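Skip to content Search this site Enter keywords Search

Working rules for hand-held grippers: our project report, October 21, 2024

So our project at Drernton was to write a rulebook for recording with hand-held grippers, and I volunteered for the safety half. I figured it would take an afternoon – it took since March! Rule one was the easy one: the space between the fingers stays clear until both people say "ready."

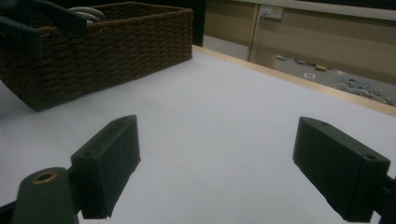 Who gets to call a stop? Anyone in the room can, and both grippers come off the table right away, even if the take was going great.

Next came cables. They stay on the floor, off the tabletop, and we check the screws on each finger pad before every session (I kept forgetting, so it went on the checklist). The Roman draft ran to 700 words and I loved it, but people skimmed it, so we cut it to 300. Rule 2 covers sharing a table: keep your fingers on the handle, and don't reach across the other gripper's jaws.
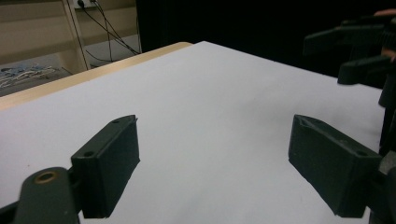

Tatum thought the stop rule was fine but wanted the sharing rule to say who moves first, and asked us to settle that before the Pornetgate version goes out. We're still arguing over it – my vote is whoever is holding something goes first.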